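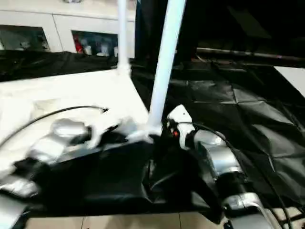 FOR RELEASE 8/5/22

Presside opens its packing room for a month of try-it-yourself sessions

Hi, I'm Athina Gavalas, and I run the packing side of things at Presside. I don't usually write these (Idrisa Ndung'u does, and he's much tidier about it), but this one is my baby, so I asked if I could have a go!

Starting this month we're letting small local makers come in and work out their packing at our tables before they spend a cent on materials. Bring the thing you ship, whatever it is, and we'll sit down with you and look at trays, liners, sheets and boxes until we find a fit you like. Sessions run 40 minutes and there are 36 places. They're free. If you need longer, tell us when you book and we'll see what we can shuffle.

I've been packing things for a living long enough to have strong feelings about trays. A good molded tray does so much of the work for you – the item goes in its pocket, the rim gives you something to hold, and you can stop stuffing paper into corners. We'll have a bunch of shapes from our Riment range to play with, and you're welcome to bring your own and complain about them.
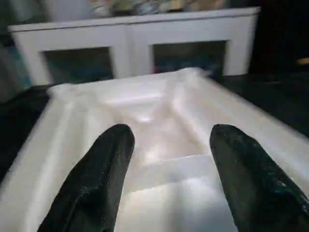 A white molded tray with a recessed pocket in the middle and raised rims. Photo: Presside

"Most people who call me have already bought the wrong size box," says Shabani Mussa, who looks after orders. "I'd love to talk to them a week earlier."

We're also keeping a table clear of paperwork for anyone who wants to spread out and sketch. Pencils are on us, and so is the coffee, although I make no promises about the coffee.

To book, call the front desk and ask for extension 421, or stop by and put your name on the sheet. Please give us the rough size and weight of your item. Groups are limited to 2 people per session, and kids are fine if they're with you.

Press contact: Idrisa Ndung'u, Presside, extension 421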